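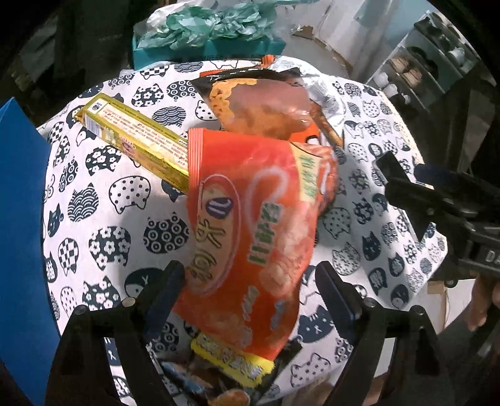 How should a printed cotton tablecloth be washed the first time?

Wash it alone in cold water on a gentle cycle, with a small amount of mild detergent, and hang it to dry out of direct sun. Dark inks such as navy can give off a little color in the first wash, so keep it away from towels and shirts until the second.

Vurby Printed Tablecloth, Khunthong Weave

The Vurby is an everyday table cover for kitchen and dining tables. It is made of 100 percent cotton in a plain weave, printed on one side, with a folded hem and mitered corners. The cloth has no coating, so it can be ironed and it softens with use. It is not waterproof. For a table with a delicate finish, use a felt pad underneath.

Sizes

Small: 54 x 54 inches, seats 2 to 4
Medium: 54 x 78 inches, seats 4 to 6
Large: 60 x 104 inches, seats 8 to 10

To choose a size, measure the tabletop and add twice the drop you want on each side. Most people like a drop of 6 to 8 inches for daily meals. A longer drop looks more formal but gets caught on knees and chair arms. If your table falls between two sizes, we suggest the smaller one for homes with toddlers.

Allow for shrinkage of up to 3 percent in length after the first wash. The sizes listed are before washing.

Care

Machine wash cold, gentle cycle
Do not bleach
Line dry, or tumble dry on low and remove while slightly damp
Iron on the reverse side, medium heat

Blot oil and sauce spills right away with a paper towel, then work in a drop of dish soap and leave it for 15 minutes before washing. Chili oil and turmeric are the hardest to get out. A second cold wash usually does more than a hot one - heat tends to set the stain.

Fold marks from packing come out with a damp press. Store the cloth rolled on a tube if you have the closet space.

About the print

The Khunthong patterns are drawn by Nattawut Chuensuk and printed in small runs at the Dimbridge workshop. The repeat is matched at the center of the cloth and not at the hems, so motifs along the border may be cut at different points from one piece to the next. Slight differences in shade between runs are normal. If you need two cloths to sit end to end, order them together and write "same run" in the order notes.

Ordering

Item number: 268
Returns: unwashed cloths in original packing
Custom lengths: available in the 60 inch width only, next cutting in March

For custom lengths, send your table measurements to Sun-ja Joo at the order desk. Quotes go out within 7 days.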